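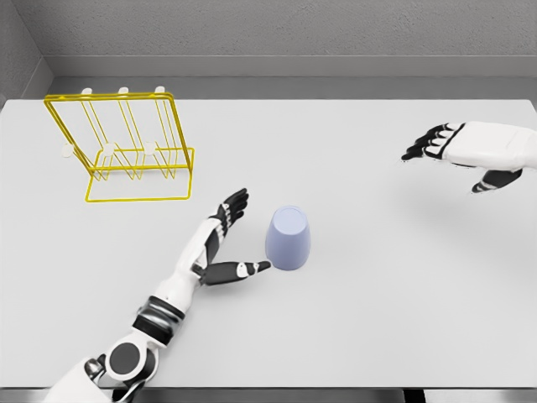 ¿De verdad el jabón mata los microbios?

Seguro que lo has oído mil veces: "lávate las manos, que el jabón mata los bichos". Lo dicen en casa, lo dicen en el cole y lo dicen los anuncios con música alegre y monstruitos verdes que explotan. Cuando todo el mundo repite lo mismo, conviene pararse y preguntar: ¿y eso cómo se sabe?

Vamos a mirarlo con un poco de desconfianza.

Primero, el agua y la grasa

Echa una cucharada de aceite en un vaso de agua. Remueve todo lo fuerte que quieras. Espera. El aceite vuelve a subir y se queda arriba, tan tranquilo. El agua y el aceite no se mezclan, y por eso un plato de macarrones con queso sigue pringoso aunque lo tengas un buen rato debajo del grifo.

Ahora añade unas gotas de lavavajillas y vuelve a remover. El líquido se pone turbio y el aceite tarda mucho más en separarse. Algo ha cambiado.

Qué hace el jabón

El jabón está hecho de moléculas alargadas, tan pequeñas que no las verías ni con la lupa más gorda de la papelería. Un extremo se lleva bien con el agua. El otro huye del agua y se pega a la grasa. Cuando hay muchas juntas, rodean una gotita de grasa con la parte "grasienta" hacia dentro y la parte "aguada" hacia fuera. Esa bolita se llama micela. El agua del grifo la arrastra y se va por el desagüe.

Hasta aquí, bien. Puedes comprobarlo en la cocina y no hace falta creerse a nadie.

¿Y los microbios?

Muchos virus y bacterias tienen alrededor una capa que contiene grasa. El jabón puede meterse en esa capa y romperla, y entonces el microbio deja de funcionar. Pasa, por ejemplo, con el virus de la gripe.

Pero ojo: no pasa con todos. Hay virus que no tienen esa capa, como los que causan muchas diarreas, y al jabón le cuesta bastante más estropearlos. Con esos lo importante es otra cosa: el jabón los despega de la piel y el agua se los lleva. Siguen enteros, pero ya no están en tus dedos.

O sea que la frase "el jabón mata los bichos" es verdad a medias. Sería más exacto decir que rompe algunos y despega muchos. Queda peor en un anuncio, claro.

Lo del 99,9 %

En la etiqueta de muchos productos pone que eliminan el 99,9 % de las bacterias. Suena a casi todas. Antes de aplaudir, haz estas preguntas:

¿De qué bacterias hablan? Normalmente se prueban unas cuantas especies, no todas las que existen.
¿Dónde se hizo la prueba? Un laboratorio no se parece mucho a tus manos después del recreo.
¿Cuánto tiempo estuvo el producto encima? A veces son varios minutos. ¿Tú esperas varios minutos?

Además, la mayoría de las bacterias que llevas en la piel no te hacen ningún daño. Algunas hasta ocupan el sitio que querrían las malas.

¿Hay que usar agua muy caliente?

Mucha gente cree que sí. Para matar bacterias solo con calor haría falta un agua que te quemaría la piel, así que para las manos esa explicación no sirve. Con agua fresca o templada basta. Con los platos es distinto: el agua caliente ablanda la grasa y cuesta menos frotar. La misma pregunta tiene dos respuestas según lo que estés lavando.

¿Y el tiempo?

Se suele recomendar frotar 20 segundos. ¿Por qué no 15, o 22? No hay ningún interruptor mágico que salte en el segundo 20. Frotar más rato suele despegar más suciedad, y había que elegir un número fácil de recordar. Es un buen consejo, aunque no sea una ley de la naturaleza. Y si te pasas los 20 segundos frotándote solo las palmas, los pulgares seguirán igual de sucios.

Prueba en casa: la pimienta que huye

Necesitas un plato hondo, agua, pimienta molida y lavavajillas.

1. Llena el plato de agua y echa pimienta por encima.
2. Toca el centro con un dedo limpio. Mira qué ocurre.
3. Moja el dedo en lavavajillas y toca otra vez el centro.

La pimienta sale disparada hacia los bordes. En internet verás vídeos que dicen que así "huyen los microbios del jabón". Pues no. La superficie del agua está tirante, como una tela estirada, y el jabón la afloja justo donde tocas. El resto tira hacia fuera y se lleva la pimienta. Es un truco muy chulo sobre la tensión superficial, y de microbios no te cuenta nada.

Para pensar un poco más

¿Se puede ensuciar una pastilla de jabón? ¿Cómo lo comprobarías?
¿Hace falta mucha espuma para limpiar bien, o solo nos gusta verla?

Actualizado el 20/4/19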